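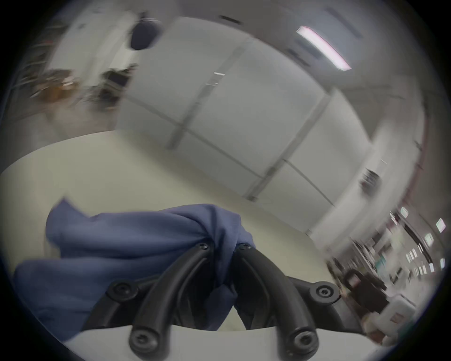 Besuch bei Jostik in Ollach: wie ein Handgreifer gepflegt wird

8. September 2023

Wir sind am Morgen mit dem Bus aus Ninville gekommen, und ich hatte erwartet, dass man uns zuerst die grossen Anlagen zeigt. Aber die Führung begann am Tuchplatz. So nennt man bei Jostik den Arbeitsplatz, wo mit dem handgeführten Greifer Stoffe aufgenommen und wieder abgelegt werden. Dieselben Finger sitzen später am Arm der Faltzelle, und deshalb wird jedes Paar zuerst von Hand geprüft.

Der Greifer hat zwei schwarze, gebogene Finger auf einer weissen Grundplatte. Die Finger sind mit Schrauben befestigt, und um diese Schrauben ging es in der ersten halben Stunde fast nur. Wenn eine Schraube an der Halterung sich lockert, treffen sich die Spitzen nicht mehr in der Mitte. Bei einem Karton merkt man das kaum. Bei einem dünnen Tuch rutscht der Stoff auf einer Seite heraus, und die Falte wird schief.

Nach 1.000 Griffen kommt die Kontrolle. Der Techniker schliesst die Finger langsam ohne Stoff und schaut von oben auf den Spalt. Dann klemmt er ein Tuch ein, hebt es hoch und wartet 10 Sekunden. Bewegt sich der Stoff, werden die Schrauben der Halterung gelöst, die Finger neu ausgerichtet und alles wieder angezogen, immer abwechselnd links und rechts. Der Zähler stand bei unserem Besuch auf 1.148, die Kontrolle war also schon gemacht und im Heft eingetragen.

Ich habe gefragt, warum der Tisch so hell ist. Man sagte mir, dass Fusseln und Abrieb von den Fingern darauf sofort auffallen. Gewischt wird mit einem trockenen Lappen, Reinigungsmittel ist verboten - es bleibt ein Film zurück und die Tücher gleiten dann zu leicht.

Die Fingerspitzen kommen seit Mai von der Firma Muriithi. Die früheren waren weicher und haben besser gehalten, aber sie mussten zu oft gewechselt werden. Ein Wechsel dauert jetzt 2 Minuten, und ich durfte es selber probieren. Bei mir dauerte es deutlich länger, weil ich die linke und die rechte Seite vertauscht habe.

Am Nachmittag sahen wir noch die Faltzelle selbst, leider im Stillstand, denn ein Kabel am Handgelenk des Arms wurde neu verlegt. Der alte Kabelbinder hatte an der Isolierung gescheuert. Man hat uns die Stelle gezeigt und das Kabel herumgereicht. Der Bus zurück fuhr pünktlich um vier.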